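Packing the Craft Drawer: A Report on Our Household Reuse Project

By Chaltu Abera and Berhanu Worku
Feb 23, 2025

Introduction

Our class was asked to choose one small corner of everyday life and study how things move through it, and we chose the box. Every family we know has a box somewhere, and when we started talking about ours we found we had a lot to say! In Chaltu's home it lives on the dining table, which is where most of the knitting and crocheting gets done, and so the dining table became our workplace for the whole project (her family ate in the kitchen and was very patient with us).

We wanted to find out whether mixed craft things – yarn pieces, jars, little packets, the odd bell – could be packed together in one open box and passed on to the Masevus exchange shelf without anybody having to sort them a second time.

What we did

We started with the drawers, and that took far longer than we had planned, partly because every piece had a story and we wanted to hear all of them. Anything that would be used again before June went back where it came from. The rest went onto a tablecloth, so that small things wouldn't roll off or get lost against the brown wood, and from there into a plain cardboard box.

Our first idea was to put the hard things at the bottom and the soft things on top. It sounds sensible, but the knitted pieces hid everything, and our first testers from the Prultton after-school group gave up looking after a minute or so. We tried again with glass jars lying among the knitting, so the yarn worked as padding, and flat packets tucked in along the side. That was much nicer to look through. You could spot a bit of lavender crochet or a speckled yarn and reach for it, and the jars could be lifted out without unpacking the lot.

We had a limit of up to 91 dollars from the school and spent almost none of it, as the box and the envelopes were already in the house.

What we found

People took more from the mixed box than from the sorted ones. Of the 155 items we offered in sorted boxes, plenty came home with us again, mostly empty jars. In the mixed box the jars left along with the knitting, and we think people began to see them as places to keep things.

There were problems too. A bell gets caught in crochet very easily, and a ruffled edge doesn't like being pulled. Next time we would put small metal things in a jar with a lid and keep envelopes outside the box, where they stay flat.

The box as packed for the shelf:
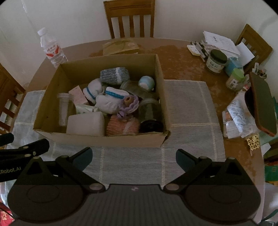

Consuelo Quintero wrote back that she had enjoyed the report and would like to see the sorted boxes tried again with the jars left out, as she suspected the empty ones had put people off looking any further.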